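Kuusk to Extend Food Scrap Collection to Small Businesses in Mendodholm

MENDODHOLM – Kuusk, the waste hauler that serves homes and small businesses in Mendodholm and Hurum, will add weekly food scrap pickup for offices, cafes and shops beginning in December. The service has been offered to households only until now.

Under the new plan, any business that already has a trash account with Kuusk can sign up for a separate food scrap cart. Carts will be emptied every Wednesday between 5 a.m. and 11 a.m. Businesses with fewer than 8 employees will get the smaller cart, and all others may choose either size.

The change follows a trial in Hurum in which 69 businesses set aside their food scraps and had them picked up along the household route. Over the course of the trial, Kuusk collected 2,615 pounds of scraps from those accounts. The material went to the company's composting yard on the Radik road, where it was mixed with leaves and shredded branches.

"We had shops asking us for this as soon as the household carts went out," said Safta Căpraru, operations manager at Kuusk. "The trucks were already driving past their doors. What we needed to work out was the schedule and how much room we had at the yard, and we have done both."

Căpraru said most of the businesses in the trial were small. They included two bakeries, a dental office, a hardware store, a nail salon and several lunch counters. The lunch counters put out the most material by weight. The offices put out the least, and much of it was coffee grounds.

Kuusk has built a second covered bay at the Radik yard to handle the added material. The new bay doubles the covered space and has its own drain. The yard's hours for public drop-off will not change.

How the service will work

Each business that signs up will receive one wheeled cart with a brown lid, one countertop pail and a printed list of what can go in. Carts should be at the curb or in the usual alley spot by 5 a.m. on collection day. Drivers will not enter buildings or unlock gates.

Accepted items include fruit and vegetable trimmings, bread, rice, pasta, meat, bones, eggshells, coffee grounds and paper coffee filters. Plain paper napkins and paper towels are also accepted if they have not been used with cleaning products.

Plastic bags of any kind are not accepted in the food scrap carts. That includes bags labeled as compostable, which do not break down in the time the material spends at the Radik yard. Businesses can line their pails with newspaper or a paper sack, or use no liner.
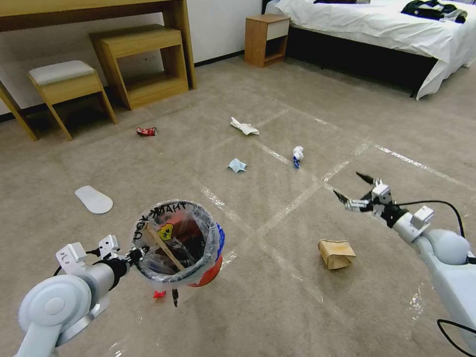 Regular trash service will continue on its current schedule. Customers may go on using plastic liners for their regular trash, and Kuusk asks that those bags be tied before they go into the outdoor cart. Loose trash blows out when the carts are tipped, and the company gets more calls about litter on windy days than about any other subject.

Businesses that find they are putting out less trash after starting food scrap service may move to a smaller trash cart. There is no fee for the first change of cart size. Later changes carry the standard delivery charge listed on the customer's bill.

"A lot of the places in the trial dropped down a size," Căpraru said. "Some didn't, and that's fine too. A shop that gets a lot of packaging is still going to fill its trash cart."

When the wrong items turn up in a food scrap cart, the driver will leave a tag on the handle that says what was found. After a third tag, the cart will be emptied as trash and the customer will be charged for an extra trash pickup. Căpraru said tags were common in the first weeks of the trial and mostly had to do with plastic forks, produce stickers and tea bags with staples.

Cost and sign-up

The monthly charge for food scrap service will be added to the existing trash bill. Rates depend on cart size and are listed on the service form, which is available at the Kuusk office in Mendodholm and by mail on request. Businesses that took part in the Hurum trial will keep their carts and will be billed at the new rate starting with their next full month of service.

Kuusk has ordered enough carts for 2,000 accounts. Forms will be handled in the order they come in. Customers who share a trash enclosure with other tenants should ask their landlord to fill out the form, as only one account can be set up for each enclosure.

Apartment buildings are not part of this expansion. Kuusk is looking at how food scrap service might work in buildings with shared chutes and expects to have more to say on that next year. Residents of those buildings can still bring scraps to the Radik yard during public hours at no charge.

Finished compost from the yard will again be offered in the spring. Business customers with a food scrap account will be able to pick up compost on the same terms as households, with one load per account. Customers must bring their own containers and a tarp to cover the load.

Training for staff

Kuusk will hold short evening sessions at its Mendodholm office for owners, managers and cleaning crews before the first pickups. Each session starts at 6 p.m. and covers sorting, cart placement, pail cleaning and how to read the tags. Printed signs for kitchens and break rooms will be handed out in English and Spanish. Cleaning contractors who work in more than one building are encouraged to attend, whether or not they hold an account themselves.

About Kuusk

Kuusk collects trash, recycling, yard waste and food scraps in Mendodholm and Hurum. The company runs its own trucks and operates the composting yard at Radik.

Media contact:
Safta Căpraru
Operations Manager, Kuusk
Mendodholm office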